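Descaling the kettle, second attempt

The water in my building tests at 16 grains of hardness, enough to put a visible crust on a kettle element in two weeks. My first attempt used white vinegar at full strength. It removed the crust and left a smell that lasted four boils.

In August I switched to citric acid. The kettle is a Tornell with a fixed plate, and it holds over 1,000 ml. I dissolved 34 g in 532 ml of warm water, which covers the plate with a little to spare, brought it to a boil, switched off and left it for half an hour. Most of the scale came away in flakes. A ring at the waterline stayed put — it took a second fill, higher up the wall, and some brushing.

Orathai Kongkaew wrote in to suggest a weaker mix left overnight. I tried it on the old Gritis kettle. The result was the same, with less foam, but the spout filter needed separate treatment in a cup.

Rinse twice, boil once, discard. I now repeat this monthly and log the date on the lid with tape.
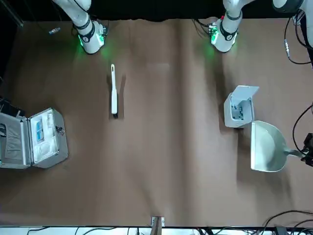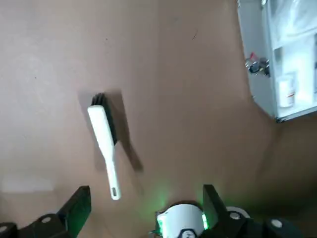
Second photo: white brush, black bristles, hanging hole in the handle.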